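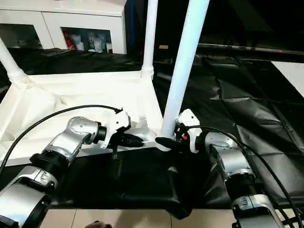 Figure 2. White fabric cover over a frame, set on black plastic sheeting.

Print this page | E-mail this article

March
By Leonie Ruawai

4.2 Shelter cloth and seedling survival

Readers who have kept a vegetable patch through a cold spring will know how much faith we gardeners put in a bit of cloth, and I confess I came to this part of the study with plenty of that faith myself. We compared covered and open beds at the Tisham and McAlister plots, sowing the same lettuce seed in each and leaving the beds alone for 18 days, apart from watering. A pale cover over a simple frame (Figure 2) lets in a fair share of light while keeping the worst of the wind off.

At Tisham, 70 per cent of the covered seedlings were still standing at the final check, and the neighbours were kind enough to admire them. McAlister sits lower and catches the frost, and there the covers made far less difference than we had hoped. Two beds were lost to slugs, and we have left them out of the totals. Soil colour may also have played a part, a question we take up in Section 5.

Contact the editors | Copyright Skalbridge Garden Papers | Back to top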